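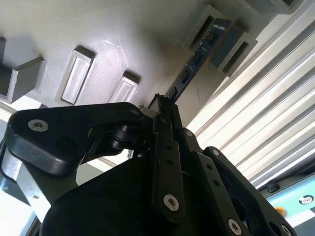
The gripper in use on electronic equipment during the Jinano study.

PRURNTHORPE, 11 January 2020 – Jinano has published results from a study of how robots can take apart used electronic equipment using a camera mounted at the wrist. The work was carried out with the recycling firm Desard at its Prurnthorpe site.

The method, named Žukauskas, tackles a common difficulty. When a gripper moves in close, its own fingers and linkages cover much of the view. Žukauskas uses the parts that remain visible, such as screws, brackets and connectors, to keep track of where the fingertip is.

The software was trained on 1,271 recorded approaches and then tested on 408 new ones. In 302 of the test approaches the fingertip's position was estimated to within 2 mm. Most of the larger errors came with brightly lit metal and with printed strips seen at a steep angle.
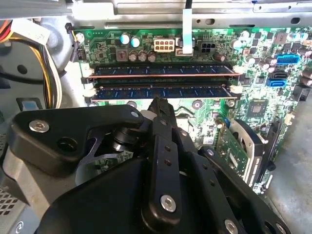
Desktop computers

Opened desktop cases were among the harder items. Memory modules sit close together in parallel slots, and cables and drive cages limit the directions a gripper can come in from. Jinano found that the white clips at the ends of the memory slots were useful markers, with all four of them in view.

The study covered approach and contact only. Removing parts was not scored, and the figures should not be read as a removal rate. Work on that stage will take roughly 2 years.

The report and the test recordings are available from Jinano on request. Desard will continue to supply equipment for the next stage.

Notes to editors

Jinano develops software for automated dismantling. Desard collects and recycles office electronics.

Shares: 2 | Comments: 0

We use cookies to improve your visit. Accept | Manage settings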